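Home News Notices Archive Contact

Textile collection, Ornport district

The Jarside depot took in 1567 kg of clothing during the last collection period. Denim is now sorted separately and baled at 200 kg for shipment to Petano, where it is shredded for insulation fiber. Zippers and rivets may stay on. Belts and straps go in the mixed bin.
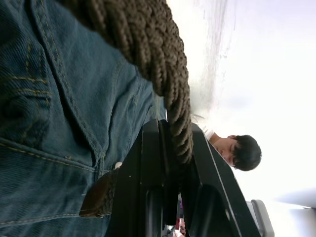 Changes from May

The Cassim drop-off point will close at 11 a.m. on collection days. Bags must be tied and dry. Wet loads will be refused at the gate, as one damp bag can spoil a full bale. Shoes are accepted in pairs only.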